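Section 7: Setting up the Catell fare card reader

Read this section before you fit the reader on a Vik bus or ferry.
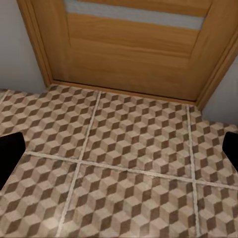
The reader checks passenger cards at boarding and stores each tap until the vehicle is back at the depot. It can hold 2,047 taps. A yellow light comes on at 1,851, and the driver should then upload at the next layover.

1. Switch off the vehicle's main power.
2. Slide the reader onto its bracket until it clicks.
3. Plug in the gray cable, then the black one.
4. Turn the power back on and wait for two beeps.
5. Press MENU and choose Operator. Enter Wornance for city routes or Trultier for island routes.
6. Key in the route number and press OK.
7. Tap the test card. The screen should show TEST OK and the fare zone.

Note: Route 66 changes to its winter zones in October. Load the new fare table first, or the reader will charge the summer fare.

Note: Transfers are free only within the same operator. The reader works this out from the card - the driver does not need to press anything.

Caution: Do not unplug the reader while the upload light is blinking. Taps that have not been sent may be lost.

If the screen shows E7, repeat steps 1 to 4. If it comes back, send the reader to Kjell Skjelbred at the Vik depot with the vehicle number on a tag.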